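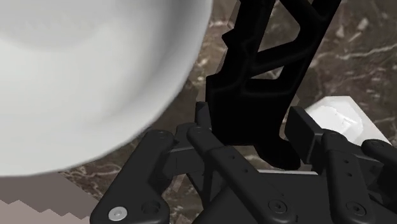 Odness 453 Serving Bowl

Item number: 917
Maker: Fistholm
Finish: White, smooth
Material: Glazed stoneware

The Odness 453 is a wide serving bowl for salads, pasta and cold dishes. It belongs to the Odness table range and shares its glaze with the Vuvia plates, so the two can be set together without a visible shift in tone. The rim is rounded and carries no foot ring on the upper side, so bowls of the same size nest when stored.

Dimensions and capacity

Height: 94 mm
Stacking limit: six bowls
Lid: sold separately, see Farahani lids

Measurements are taken after firing. Stoneware shrinks in the kiln, and small differences between pieces from separate batches are normal. Bowls ordered together are packed from one batch where stock allows.

Use and care

Dishwasher safe on all standard programs. Microwave safe for reheating. Oven use is permitted up to 200 °C – place the bowl in a cold oven and let it heat up with the oven. Do not use under a broiler or on a cooktop.

Gray marks left by cutlery are metal deposits on the glaze. Remove them with a mild cream cleaner and a soft cloth. Steel wool will dull the surface and voids the glaze warranty.

Changes to this item

The glaze was revised in May. Bowls from the earlier run are slightly warmer in tone and can still be matched on request while old stock lasts. The item number is unchanged; the run is identified by the letter after the batch code on the base.

Ordering

Sold singly or in cartons of four. Carton orders ship on a shared pallet with other Fistholm goods. Report breakage within five working days and keep the inner packing until the claim is closed.

Trade inquiries and batch matching: Xuelian Gu, tableware desk.

Page revised July 2024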